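Folding on the bed: notes for the Bainbridge talk
Slide 2, small bedrooms

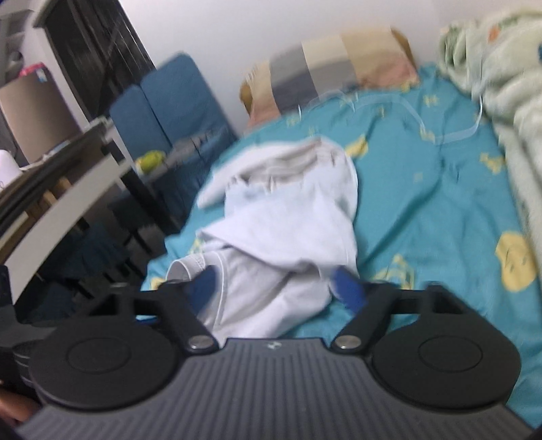
Start with the surface. Most people at Melalholm fold on the bed, as the desk is already in use. Ask who does the same. Pale clothes show up well on a bright sheet like the turquoise one with the yellow faces, so do the whites there. Push the blanket to one side first. Waistband flat, then sides in, then up from the bottom.

Pause for questions. Drawers are next slide. Mention the August session at Flonano.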